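Vusham Sorting Cell: Set-Up and Shift Guide
Section 4. Preparing the bench for recorded handling

4.1 Purpose of this section

The Pulberg line used to be sorted by hand, with one person per bench picking soft goods out of mixed returns. Since June the arm in the Kenlow bay takes the routine items, and bench staff prepare the handling records the arm is trained on. This section covers the bench work only. For arm start-up and homing, see Section 6.

Bench staff are no longer measured on items per hour. The unit of work is the accepted record. Shift leads must not combine the two figures in one report.

4.2 Before the shift

1. Log in at the bench terminal with your own staff number. Shared logins are rejected.
2. Confirm that the Okafor controller shows READY. If it shows code 78, stop and call the cell technician.
3. Check that handheld grippers are charged and that each lens is free of dust and lint.
4. Put out the items on the shift list. Soft items and rigid items may share the table.
5. Route cables away from the handling area. Coiled slack may stay on the table if it does not touch an item.

Note: Seated work is the default. Adjust the chair before picking up the gripper. The lens height is set from a seated position, and a change of height in the middle of a record will cause it to be rejected.

CAUTION: Do not lean the gripper on an item between records. The jaws can close without warning when the controller restarts.

4.3 Handling and recording

6. Hold the gripper level and wait for the tone.
7. Approach the item at normal working speed. Do not slow down for the lens.
8. Close on the body of the item. Avoid tabs, cuffs and leaf caps, which tear under repeated gripping.
9. Release, withdraw, and wait for the second tone before starting the next item.

Views from the gripper lens at a bench:

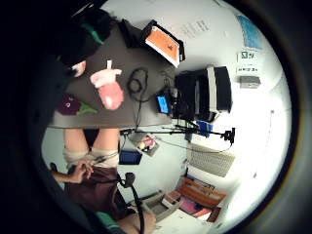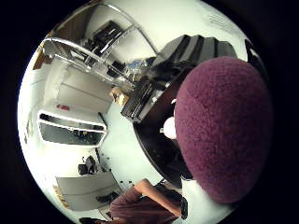
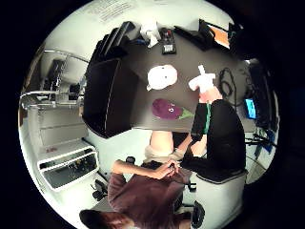
10. Review each record at the terminal. Mark it ACCEPT, REPEAT or REFER. Use REFER for anything you would not have sorted with confidence yourself.
11. After 12 records, take the scheduled break. The terminal locks for 4 minutes and cannot be overridden by the shift lead.

4.4 Two people at one bench

A second person may sit at the bench to hand over items or to learn the procedure. The operator gives the start call. The second person keeps both hands clear of the jaws from the first tone to the second, except when passing an item is part of the listed task.

4.5 Changes to roles

Sorter grades 1 and 2 are replaced by a single bench operator grade. Pay is not reduced on transfer. Operators who prefer manual sorting may apply for the oversize and damaged goods station, which stays manual. Applications go to Songül Uçar.

REFER records are reviewed by an experienced sorter, not by the software supplier. Where the reviewer and the arm disagree, the reviewer's decision stands and is entered in the log with form 585.

4.6 End of shift

12. Return the items to their bin and close the list.
13. Dock the gripper and wait for the charge light.
14. Log out. Unreviewed records stay in your queue until your next shift.

Report faults in this section of the guide to Bernardo Marinho, quoting the step number.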